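Registo de ocorrência: falha na difusão de ordens durante o exercício de inverno do destacamento de Pluvska
Sistema afetado: Brelesico, módulo de coordenação entre serviços 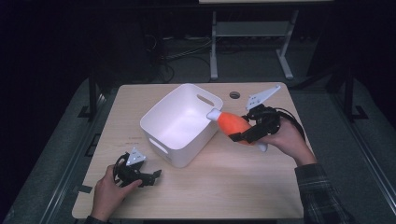 Estado: encerrado com recomendações
Prioridade: alta
Unidade requerente: Centro de Coordenação de Operações, destacamento de Pluvska
Técnica responsável: Dagmar Trnka
Validação: Saoirse Phelan, Gabinete de Sistemas de Comando
Data de abertura: 16/5/15

1. Objeto do pedido

O Centro de Coordenação de Operações solicita a análise da falha registada na segunda fase do exercício tático especial, durante a qual as ordens emitidas pelo posto de comando principal deixaram de chegar aos terminais da proteção civil e da guarda costeira. As unidades do próprio destacamento continuaram a receber as ordens sem interrupção. A situação manteve-se até à passagem para o canal de voz de reserva, determinada pelo oficial de serviço nos termos do plano de contingência.

Solicita-se ainda parecer sobre a possibilidade de utilizar o módulo na terceira fase, que envolve a proteção do terminal portuário de Arriaga e na qual a coordenação com os serviços civis é obrigatória.

2. Descrição da anomalia

O operador do posto principal emitia a ordem, o sistema devolvia a indicação "Entregue" e o registo ficava arquivado como concluído. Nos terminais dos serviços externos não surgia qualquer aviso. A discrepância foi detetada quando a guarda costeira pediu, por voz, a confirmação de uma alteração do perímetro marítimo que constava como entregue no posto principal.

Mensagem recolhida no servidor de retransmissão:

ERRO 600: destinatário fora do grupo de difusão. Mensagem retida em fila.

A mensagem não é apresentada ao operador. Fica apenas no registo interno do servidor, ao qual o posto de comando não tem acesso em condições normais de exercício.

3. Ambiente

Servidor principal em Pluvska, servidor de retransmissão em Arriaga. Ligação por rádio entre ambos, com cifra ativa. Terminais externos ligados através da passagem Wetside, instalada em fevereiro para substituir a antiga ligação por cabo do porto. Não houve alterações de versão no posto principal desde essa instalação.

4. Cronologia da intervenção

Primeira comunicação (Centro de Coordenação)
O posto de comando indica que reiniciou os terminais externos por duas vezes, sem resultado. Foi também reposta a lista de destinatários a partir do modelo do exercício anterior. O comportamento manteve-se.

Resposta (D. Trnka)
Pedido acusado. Solicita-se que não sejam efetuados novos reinícios nem novas reposições da lista até à recolha dos registos. Solicita-se igualmente cópia integral do registo de retransmissão de Arriaga e a identificação do operador que publicou a ordem de operações da segunda fase.

Segunda comunicação (Centro de Coordenação)
Enviada cópia do registo. O ficheiro contém 2,431 linhas e abrange as duas primeiras fases. A ordem de operações foi publicada pelo operador de serviço, com as credenciais do posto, conforme o procedimento em vigor.

Resposta (D. Trnka)
Registo recebido e íntegro. A primeira ocorrência do erro coincide com a mudança de fase. Até essa mudança, as ordens destinadas aos serviços externos foram entregues e confirmadas por ambas as partes. A ligação por rádio esteve estável em todo o período, pelo que se afasta a hipótese de perda de sinal levantada no relatório preliminar do exercício.

Terceira comunicação (Centro de Coordenação)
Questiona-se se a cifra pode ter impedido a entrega, dado que as chaves foram renovadas na véspera.

Resposta (D. Trnka)
As chaves foram verificadas nos dois servidores e são coincidentes. Uma falha de cifra produziria rejeição da mensagem e não retenção em fila. A análise prossegue na passagem Wetside.

5. Testes realizados

Teste A. Envio de mensagem de prova do posto principal para um terminal interno. Entregue.

Teste B. Envio da mesma mensagem para o terminal da proteção civil, com a configuração da segunda fase. Retida, erro 600.

Teste C. Envio para o mesmo terminal, com a configuração da primeira fase. Entregue, com confirmação manual do recetor.

Teste D. Configuração da segunda fase, com inscrição manual do terminal no grupo de difusão. Entregue.

Teste E. Repetição do teste D após interrupção forçada da ligação por rádio durante 60 segundos. A mensagem ficou em espera e foi entregue logo que a ligação se restabeleceu. A inscrição manual não se perdeu.

6. Causa apurada

Na mudança de fase, o módulo recria os grupos de difusão a partir da ordem de batalha. Os serviços externos não constam da ordem de batalha do destacamento e figuram num anexo próprio. Com a antiga ligação por cabo, os terminais do porto eram tratados como terminais internos e a ausência do anexo não tinha efeito. A passagem Wetside identifica-os corretamente como externos e exige a sua inscrição no grupo, que o módulo deixou de efetuar por não consultar o anexo.

A indicação "Entregue" apresentada ao operador refere-se à receção pelo servidor de retransmissão. Trata-se de uma designação incorreta, já assinalada pelo Gabinete num pedido anterior e ainda não corrigida.

7. Medidas aplicadas

Foi carregado o anexo dos serviços externos nos dois servidores. Os terminais da proteção civil e da guarda costeira foram inscritos manualmente no grupo de difusão da terceira fase. A fila de mensagens retidas foi exportada para arquivo e depois eliminada, a fim de evitar a entrega tardia de ordens sem validade. A exportação foi entregue à direção do exercício.

8. Procedimento provisório

Até à correção do módulo, o operador do posto principal deverá proceder do seguinte modo em cada mudança de fase:

Abrir o quadro de grupos antes de publicar a nova ordem de operações.
Confirmar a presença de todos os serviços constantes do anexo.
Publicar a ordem e enviar uma mensagem de prova a cada serviço externo.
Aguardar a confirmação por voz. A indicação no ecrã não é bastante.
Lançar a hora da confirmação no diário do posto.

Na falta de confirmação no prazo de 6 minutos, aplica-se de imediato o canal de voz de reserva. A decisão cabe ao oficial de serviço e não carece de autorização do Gabinete.

9. Parecer (S. Phelan)

Concorda-se com a causa apurada. O módulo pode ser utilizado na terceira fase, desde que observado o procedimento do ponto 8 e mantida a escuta permanente no canal de reserva. Não se autoriza a reposição de listas a partir de modelos de exercícios anteriores, prática que não consta do manual e que dificultou a recolha de elementos neste caso.

Recomenda-se que a designação "Entregue" seja substituída por "Recebida na retransmissão" e que a retenção em fila passe a gerar aviso visível no posto principal. O pedido de alteração segue em processo separado.

10. Encerramento

O Centro de Coordenação confirmou, por escrito, a receção das mensagens de prova pelos dois serviços externos na configuração da terceira fase. O presente registo é encerrado. Qualquer nova ocorrência do erro 600 deverá ser comunicada em registo próprio, com remissão para este e com cópia do registo de retransmissão anterior a qualquer reinício.

Distribuição: direção do exercício; Centro de Coordenação de Operações; posto de retransmissão de Arriaga; oficiais de ligação da proteção civil e da guarda costeira.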